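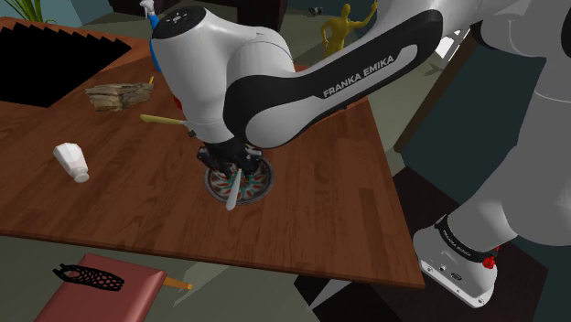
I look after the simulated Franka cell we call Wernon, and this README is my attempt to write down how I keep it in working order. It lives in a separate folder from the policy code, so if you came looking for training scripts you want the Prara repo instead. Wernon is a tabletop cell: one arm, one wooden table, and whatever clutter the scene file puts on top. The round patterned plate under the gripper is my favourite thing to check against, by the way. If I've got the base pose wrong after an edit, the plate is where I spot it first, long before the logs say anything useful.

## Getting it up

You'll need the Siriwardena asset pack unpacked next to this folder (not inside it – I did that once and the loader happily found two copies of everything). Then:

```
./wernon fetch
./wernon build --scene table
./wernon home
```

The build step is slow the first time and quick afterwards. `home` should bring the arm to its rest pose with the fingers open. If the arm twitches on the way there, stop and have a look at the gains before you do anything else.

## Setting up the arm

The base is bolted to its platform in the scene file, and I'd really like it to stay that way! Every time I've nudged it to make a reach easier I've ended up redoing the camera as well. Move the objects, leave the base.

My usual order after any change to the arm:

1. Load the table scene with no objects and run `home`.
2. Open and close the gripper a few times and watch both fingers. They should move together.
3. Bring the objects back and let them settle before you start the clock.
4. Drive the gripper down over the plate, slowly, and stop short of it.
5. Save the pose to `poses/plate_above.yaml`.

I let the scene settle for 15 frames. Fewer than that and the lighter things are still shuffling when the arm starts moving.

## Gripper trouble

This is where nearly all my time goes. Thin handles are the awkward ones: a knife or a spatula wants to roll between the fingers, and then the physics engine gets cross and flings it across the room. What has helped me:

- Finger friction goes in `gripper.yaml`, never in the object file. I had it in both for a while and spent a very silly evening chasing the difference.
- Close gently first, then tighten. The `two_stage` flag does this for you.
- If a handle sinks into a finger, check the collision mesh before touching the force. The asset pack ships simplified meshes and some of them are thinner than what you see on screen.
- Don't grasp at the very tip. It looks fine until the arm lifts.

There are 2 grasp presets for utensils, `flat` and `edge`. I use `flat` for nearly everything.

## Clutter and the other objects

The clutter is there on purpose, so please don't tidy it all away to get a better score. The stacked slabs need the most care because of their rough shape. I keep them marked as static, and if you make them dynamic you'll want a longer settle. Small props that end up on the floor stay on the floor, and the reset doesn't pick them up unless you pass `--full`.

## Regular checks

I run the check script after every asset update, plus whenever something feels off:

```
./wernon check --all
```

It goes through 13 tests. The joint limit one is fussy and sometimes fails on a fresh build – run it again, and if it fails a second time, believe it. The others have been solid since I rewrote the reset in May.

## Known problems

- Reloading a scene while the gripper is holding something leaves a ghost contact behind. Open the fingers first.
- Labels on the arm can render blurry at low texture settings. No effect on anything, it just annoys me.
- The Urkier exporter drops the wrist flange mass. I patch it by hand in `arm_fix.yaml`, so keep that file if you re-export.
- Headless mode ignores the `--slow` flag. I'd love a fix for this if you fancy it.

## Changing things

Small pull requests please, with the check output pasted in. If you've changed a pose, add a render from the usual camera so I can compare it with mine. Anything that touches `gripper.yaml` I'll want to run for an evening before merging.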